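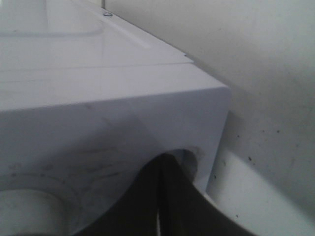 By four in the afternoon the old home economics room has filled up with backpacks, and Afiq Mangundap is trying to get everyone to agree on what "low heat" means. He has been at it for a while. The students in front of him want their robot arm to warm up a plate of food from start to finish, and they have learned over the winter that a kitchen is full of small decisions they never used to notice they were making!

The project began with a bigger list (there was going to be soup, and somebody was very keen on toast) and got whittled down to one countertop microwave with two dials and a button. Anqi Xu, who is in her last year and keeps the team's notebook, told me she was a little let down at first. Then she tried writing out, step by step, how a person turns a knob, and she filled nearly 14 pages before supper. 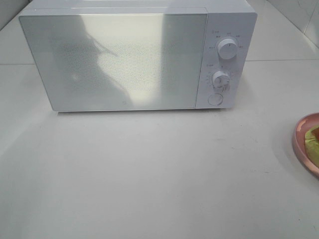 *Villanueva College Robotics Club - Kitchen Tasks Team*

I had expected to hear mostly about programming, and there is plenty of that, but what the students like to talk about is practice. Each of them takes a turn guiding the arm through the job by hand controls, over and over, and every try is saved so the software can learn from it. The goal for the spring is 1000 saved tries. They passed 100 in January and celebrated with a very flat cake, which Anqi made and which she still defends.

Afiq came to teaching from Lokent, a small firm where he spent years on packing machines, and he has a patient way of letting a mistake run until the person making it spots it. He will pull up a stool, fold his arms and wait - sometimes for a good long time - and then ask what the arm was supposed to be looking at.
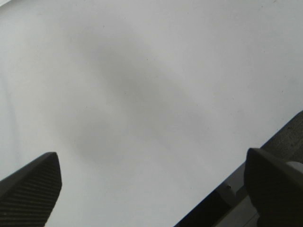

Looking, as it happens, is what eats up most of their evenings. White paint, white plastic and white walls all come out much the same to a camera held close, and a student steering by that view alone can lose her bearings in a second or two. So the team has made it a habit to talk each other through the approach, one person driving and another calling out left, right, slower, until the pair of them sound like people backing a trailer into a driveway.
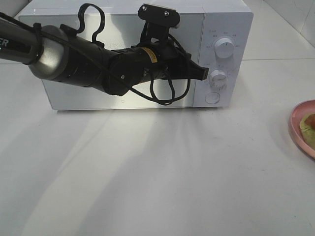

Knobs are the part that everyone has an opinion on. Anqi likes to come in from the side and low, keeping well clear of the door, while the younger students tend to want to go straight at the thing from the front. Her way has the arm reaching across the door, with the finger pointed at the lower knob from the left, and it asks the driver to mind the cable, which hangs in a loop under the wrist. She is happy to explain all this at length, and did, with a pencil standing in for the finger and my coffee cup for the dial.

In the spring the team takes its work to the Nornivitz student meet, where the Ullard prize is worth 2000 dollars and would pay for a second arm. They would love to win it, of course, but the talk on the afternoon I visited was mostly about the door button, and whether to press it with the tip of the finger or the flat. Afiq had pulled up his stool again. When I left they were still trying it both ways.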